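4.2 Lerntagebücher im ersten Halbjahr nach dem Schulwechsel

Die Auswertung der Lerntagebücher gehört für uns zu den erfreulichsten Teilen der Untersuchung. Im Vorfeld hatten wir damit gerechnet, dass die Kinder der fünften Klassen nach wenigen Wochen nur noch Stichworte notieren würden, so wie es aus Studien mit älteren Jahrgängen bekannt ist. Eingetreten ist das Gegenteil! An allen drei Schulen in Rurniddale wurden die Einträge bis in den November hinein länger, und viele Kinder gingen bald weit über die Leitfragen hinaus.

Insgesamt nahmen 265 Schülerinnen und Schüler teil. Über 24 Wochen hinweg hielten sie fest, was ihnen im Unterricht leicht- oder schwergefallen war, wen sie um Hilfe gebeten hatten und was sie sich für die folgende Woche vornahmen. An der Bagheri-Schule und einer weiteren Schule wurde von Hand geschrieben, die dritte arbeitete mit der Lernplattform Zelix. Die Leitfragen stammten aus der Handreichung »Mistatex« und wurden sprachlich leicht vereinfacht. Benotet wurde nichts, und die Lehrkräfte lasen nur jene Seiten, die die Kinder dafür freigegeben hatten.

Für die Inhaltsanalyse lagen uns am Ende fast 2000 freigegebene Einträge vor. Kodiert wurde nach den Kategorien Fachinhalt, Arbeitsweise, soziale Einbindung und Zukunftsbezug, wobei Mehrfachkodierungen zugelassen waren. Unklare Stellen besprachen wir in der gesamten Arbeitsgruppe, was mitunter einen ganzen Nachmittag dauerte und zur Schärfung der Kategorie Arbeitsweise viel beigetragen hat.

Besonders spannend ist die Verschiebung innerhalb des Halbjahres. In den ersten Wochen überwiegt die soziale Einbindung: neue Sitznachbarn, der Weg zur Mensa, die Sorge, den falschen Raum zu suchen. Später rückt die Arbeitsweise in den Vordergrund, und zwar mit einer Genauigkeit, die uns immer wieder begeistert hat. Ein Kind notierte etwa, es lerne Vokabeln »besser im Treppenhaus, weil da jede Stufe ein Wort ist«. Solche Beobachtungen des eigenen Lernens lassen sich mit Fragebögen kaum erfassen, in den Tagebüchern stehen sie oft beiläufig zwischen zwei anderen Gedanken.

Zwischen den handschriftlichen und den digitalen Einträgen fanden sich weniger Unterschiede als erwartet. Auf der Plattform wurde häufiger, dafür kürzer geschrieben. Auf Papier kamen Zeichnungen, Pfeile und nachträgliche Randbemerkungen hinzu, mit denen die Kinder ihre eigenen älteren Einträge kommentierten (»stimmt nicht mehr!«). Gerade diese Rückgriffe halten wir für didaktisch wertvoll, und wir würden sie in einer Folgestudie gern gezielt anregen.

Abbildung 3: Geschlossenes Notizbuch, im Hintergrund ein Raumteiler

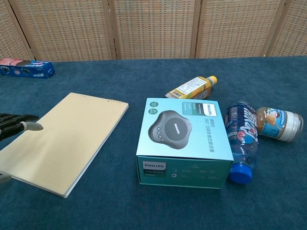
Offen bleibt, wie stark die Freigaberegelung das Bild verzerrt. Vermutlich wurden gelungene Wochen eher gezeigt als misslungene, auch wenn sich unter den freigegebenen Seiten erstaunlich viele offene Berichte über Streit, Heimweh nach der Grundschule und vergessene Hausaufgaben finden. Im folgenden Abschnitt ziehen wir deshalb die Gespräche mit den Klassenleitungen hinzu.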